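**Mutura introduces white base board for small-parts benches**

Mutura will begin selling its new base board in January – a flat white rectangle that lies on a bench mat and keeps small parts and fixtures together while a job is being done. It comes in 4 layouts and will be sold through Alamix, which supplies workshops and training rooms.

The board was developed by a team led by Kanokwan Mahawong. Trial users completed 3478 setups on it, and most asked for a plain white surface that makes parts easy to find.

"People spend too much of the day looking for the next piece," said Mahawong. "We wanted a board you can lay down and start working on."

Wiroj Phetsri, who manages orders at Alamix, said the first batch will be 892 boards. Training rooms that order before the end of the month can return them within 90 days.

Orders and press questions go to Yupin Chantharasri at the Mutura sales office – the phone line closes at noon on Sunday. 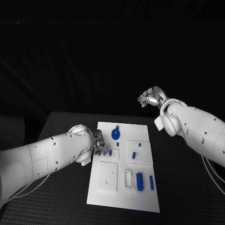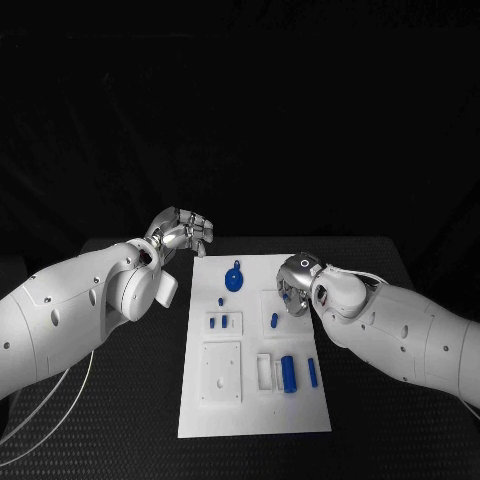
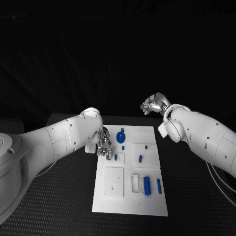
White board on a dark textured surface, with a black backdrop behind. Photos: Mutura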